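Print | E-mail

Notebook, July. Mother and baby supplies desk, Wiltlow.

Sat down after lunch with the Segura donor report, which Alby wants a view on before the funding call. I have now read it twice and I like it less than I did this morning.

The headline is that 1354 women were "reached with family planning services" in the district over the grant year. I went looking for what "reached" means. It is in a footnote on the second to last page: a woman counts if she attended a talk, took a leaflet, or had a consultation. So a woman who walked past the stall and took a leaflet sits in the same total as one who had an implant fitted. The breakdown is in the annex. 554 had a consultation. 415 of those left with a method of their choosing. That is a decent piece of work for a clinic that size and I can't see why they didn't lead with it.

Then there is the claim on deaths prevented. They took the 1354, put it through a model, and got a figure for mothers' lives saved which I am not going to copy down. The model wants women using a method. It does not want leaflets. Sveva says every agency does it this way and the donor expects it. Probably true. I still don't want our name under it.

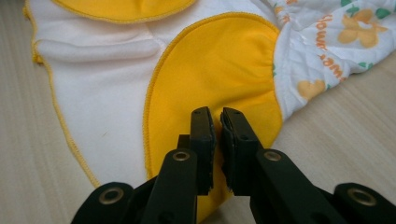 Cloth nappy, white with yellow panels, on the table.

Second problem, the follow-up. Of the 415, the report says 394 were "satisfied at three months". Very high. I rang Sveva to ask who did the asking, and it was the same nurses who had seen the women the first time, in the same room. I would tell my own nurse I was satisfied too. No record of how many had stopped using the method, changed it or run out. Running out is the thing I'd want to know most, given that Prirkulex deliveries to the district were late twice in the spring and the stock cards have gaps.

Asked for:
- stock cards for the whole year, including the blank ones
- the question sheet used at three months, in the language it was asked in
- the sum behind the deaths figure, with inputs

Alby's line is that if we pick at this in public, the people who want the money stopped will quote us. I take the point. They will also find the footnote on their own, it took me ten minutes. Better it gets fixed in the report first.

Jumum clinic is meant to be the comparison site, but it only began keeping its consultation register halfway through the year, so any "twice as many as Jumum" is worthless. Have struck it out in pencil on my copy.

16:20. Sveva rang back. Stock cards can be scanned, question sheet "somewhere". No word on the sum. Told Alby I'd sign for the 554 and the 415 as they stand and for nothing else until the rest arrives. He has gone off to redraft the opening paragraph.

Print | E-mail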